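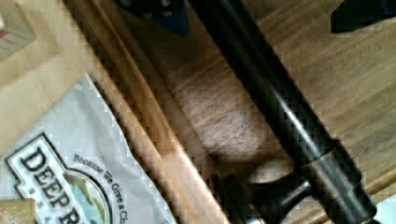 Frequently asked questions about machines and chores

Last updated 31 Aug 2025

We are a small repair and packing shop in Drirnthorpe, and we also keep a reading room where people can ask about automation. Many visitors and customers write to us with the same questions, so I collected the answers on one page. I am not an engineer by education. I worked many years in packing, and for the last part of them I have worked beside machines. English is my third language, so if a sentence is not clear, please write and I will try again.

Sherif Ouazzani

Can a robot do my housework today?

Some of it, if you accept a narrow meaning of housework. A vacuum robot cleans a flat floor quite well. A dishwasher and a washing machine are also robots in a certain way, but we stopped calling them so a long time ago. What you probably mean is a machine with an arm that walks or rolls through the home and puts things where they belong. Such a machine you can see in videos, and some can be ordered, but I would not tell my sister to buy one this year.

Why is it so difficult to clear a table?

A table in a real home or shop has many different materials on it at the same time. Take a white plastic bag, crumpled and lying flat on wood, with some cardboard near it. For a person it is a job of a few seconds. For a gripper, the bag is the hard part. It has no fixed shape. When the fingers come down on it, it can fold, slide or stick to the surface, and the place where the machine wanted to hold it is not there anymore. A cardboard box keeps its corners. A flat sheet does not bend so much, but it is thin, and to get a finger under it is a separate skill.

Is it a problem of the hand or of the brain?

Of both, and people in the field do not agree how much of each. Sreekumar Warrier, who set up the arm in our shop, believes the hand is good enough for most light work and that the program is behind. I have less trust in the hand. Two stiff fingers can hold a box or a bottle very nicely. They do not feel that a bag is slipping in the way my fingers feel it. Sensors for touch exist, but the ones we tried needed much care and the surface wore out.

What does a camera near the gripper see?

It sees the work from very close, and the arm itself takes a big part of the view. It also throws a shadow over the table. A person is not confused by this. A program must learn that the darker band on the wood is the same wood. Printing on a package is also seen in pieces. I may get "DEEP R" in big letters and not the rest of the word, or only "Because We Give a Ch" from a line that continues. So if you want the machine to sort by the label, it needs to move and look again, or it needs a second camera from higher up.

Can it sort my recycling?

Large sorting plants use machines for this, with belts and air jets and also arms. There the waste comes in one layer and a wrong choice is not a disaster. At home the bag with vegetable peels is next to the bill you did not pay yet. We made a small trial in July with three kinds of material: boxes, flat cardboard and plastic bags. The list had 30 objects. The arm put 19 of them in the right bin without help. Most of the remaining ones were bags. I find this result not bad, but I did not let it work alone after that.

How fast is it compared to a person?

Slower, for almost everything we gave to it. Our arm needs long pauses to look and to plan. Speed is important only if you stand and wait, so for a shop that closes in the evening a slow machine could still be useful. The difficulty is that somebody must be there when it gets stuck.

Do you use robots for real orders?

Yes, for one job. The Seno line closes boxes of one size and puts them on a pallet. It does the same movement all day, and the boxes come to it always in the same position. In July it closed 1,208 boxes and was stopped by hand 2 times. Everything which is soft or open or has an unusual size is packed by people. For this we have a normal table, and good tape.

Is it safe to have one near children or pets?

The arms made for working beside people stop when they touch something. This is true for the arm, but not always for what the arm is holding. A soft sponge is fine and a knife is not. I would keep any arm in a room with a door. Please read the manual for the allowed distance and do not take my word for it.

What does it cost?

I do not write prices here, they change too often and we had complaints about old ones. Please calculate also the table, the mounting, the spare fingers and the hours of the person who teaches it. In our case the hours were the biggest part.

Can I teach a robot a chore by showing it?

This is how much of the recent work is done. A person guides the arm through the task many times, and the program learns from the recordings. It works better than I expected for a task like moving a box from one side to the other. When we changed to a different table, the results became worse and we had to record again. Warrier says this will improve with more varied recordings. We will see.

Which chore will come first to normal homes?

My guess is carrying. To bring a basket from one room to another does not need clever fingers. After this maybe loading the dishwasher, with solid plates only. Folding shirts is possible already in demonstrations, if the shirt is placed nicely at the start. Clearing up a table with bags and paper I would put quite late on the list, and making a bed even later.

Do you sell or rent robots?

No. For shop-floor equipment we send people to Çetinkaya, and for used parts to Hindance. We do not receive money for it. Ask them for a trial with your own objects, and bring also the ugly ones, like torn bags and boxes which were already opened.

Can I visit and see the arm?

You can, on mornings when the shop is open. Write one line before you come, with the number of people. If you want to bring something for it to pick up, please choose a thing that is allowed to fall.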